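May 25, 2026
Notebook, finishing bench. Whitewash trials on pine, continued.

Picked up from the last entry. The three Sasard boards got their second coat first thing. Same mix as before, one part Kuner white to two parts water, strained through a paint filter. Brushed along the grain, wiped back with a cotton rag after two minutes. Board 2 was left four minutes before wiping and is noticeably chalkier. The grain is nearly gone on the left end. Too much for what Brollis asked for, they want to see the wood.

Board 3 had the sanding sealer under it. It takes the wash very evenly but looks flat, and the wash rubs off on a damp cloth. I am dropping the sealer unless somebody has a reason to keep it.

Sanding notes. 120 then 180, vacuum, damp wipe, dry one hour, 180 again by hand. Going to 220 closes the surface and the white sits on top. If you are using the orbital, change the disc sooner than you think. The swirl marks don't show on bare pine but the pigment finds every one of them. I had to take board 1 back to bare wood for this and lost the morning.

Knots: two spots bled yellow through the first coat overnight. Spot-primed with shellac, feathered out with a fine pad, then washed over. Fine at arm's length, slightly shiny if you get low against the light. Might try dewaxed shellac cut thinner.

Weights, for the mix log. Jar plus wash before coat two, 1534 g. Used 393 g over all three boards, including what went into the rag. The new batch is in the tall jar, 520 g, label on the lid. Stir it every few minutes, the pigment drops fast and the last board always comes out heavier.

Topcoat. Tried the Sutcliffe matte water-based on the offcuts. It goes on milky and clears in ten minutes. No yellowing that I can see against the untreated strip, but that needs weeks by the window to mean anything. The oil-based one went warm straight away, so that's out for this job.

Seams between planks: don't let wash pool in them. Run a dry brush down each one right after wiping, otherwise you get a bright white line where you want a faint one. 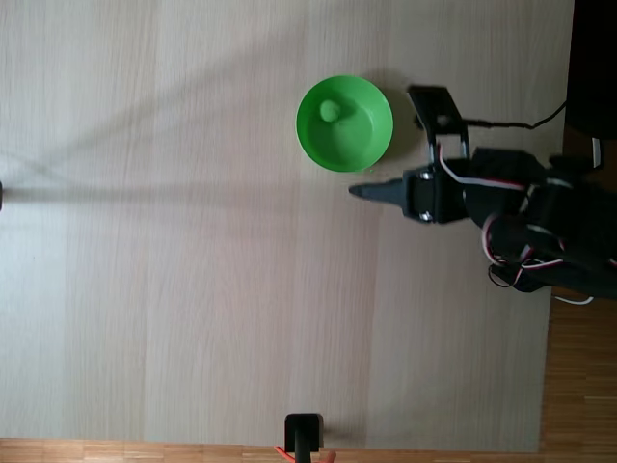
Cup ring test is set up on the Sutcliffe offcuts, 6 hours under a wet mug, then vinegar and coffee on the other end. Results go on the next page.

To do:
Thin shellac and redo knot samples.
Order more 180 discs.
Ask Brollis whether the underside gets washed too or only sealed. The drawing doesn't say.
Put the window strips up and write the start date on the back in pencil.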